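Trarkia Lookbook Text Set

Version 2

This is the data card for the Trarkia Lookbook Text Set. It holds short texts about menswear: product copy from small labels, show notes given to guests at presentations, and tailor's notes from fittings. The set was prepared by Szabolcs Lakatos and Andor Bozsik, with help from Dima Atallah for the English side. Questions can go to Andor, please write the version in the subject line.

What is inside

The set has 3,760 records. Each record is one garment with one text. From these, 3,006 are in the training part and the rest is for testing. We made the split by label, so a brand that appears in training does not appear in the test. In the first version we split by record, and the model only learned the writing habits of each brand. Please do not compare scores from the first version with scores from this one.

Fields

id: a short code, stable between versions
label: name of the fashion label
season: spring or fall, with the year left out when the label did not give it
garment: one of 6 groups (coat, jacket, trousers, shirt, knitwear, accessory)
fabric: free text, as the label wrote it
text: the description itself
source: copy, show notes or fitting

The garment group was the hardest field. An overshirt can be a shirt or a jacket, and the labels do not agree about it. We decided that if it has a lining it is a jacket. Zoltán Borbély, who was cutting coats before he joined us, checked all the doubtful ones and his decision is final. A vest goes to knitwear when it is knitted and to jacket in all other cases. Scarves, ties and belts are accessory. Shoes are not in the set.

Where the texts come from

The largest part was given by the labels Hillon and Veres, who opened their old product pages for us. The show notes were typed from paper. Many were printed on thin colored paper and the scanner could not read them, so Ákos Bozsik typed them by hand during July. He kept the spelling mistakes of the original. We think this is correct, because a model which reads real show notes will meet the same mistakes.

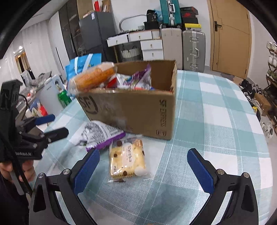
Wrapped crackers on the checked tablecloth.

The fitting notes are from the Skastach workroom. They are much shorter than the others and they use abbreviations: "slv" is sleeve, "CB" is center back, "TO" is take out. The measurements are in centimeters, also where the tailor did not write the unit. Names of customers were removed before we received the files. If you find a name that we missed, write to us and we will take out the record.

Cleaning

We removed prices, web addresses and washing instructions. Double records were removed when the text was the same after lowercase. Texts which differ only in the color name were kept, so you will see the same navy coat again as the olive coat and the camel coat. If this is a problem for your task, group by label and garment and keep the first one.

Known problems

The fall season is stronger than spring, and coats are too many compared to shirts.

The fabric field is not normalized. "Wool", "100% wool" and "pure new wool" are three values.

Some Veres texts were translated to English by the label itself and the word "smoking" is used there for a tuxedo. We left it.

The source field is wrong in a few records where the label used its show notes again as product copy. We marked them as show notes when we knew it.

How to use

The files are in plain CSV with UTF-8 encoding, comma as separator, and quotes around the text field. Older spreadsheet programs may show the accents badly; choose the encoding by hand when you import. The order of records has no meaning.

Terms

You may use the set for research and teaching. For commercial use, ask first, because the agreement with Hillon does not cover it. The fitting notes may not be published separately from the set.

Changes in version 2

New split by label. Fitting notes added. Field "occasion" removed, it was empty in more than half of the records.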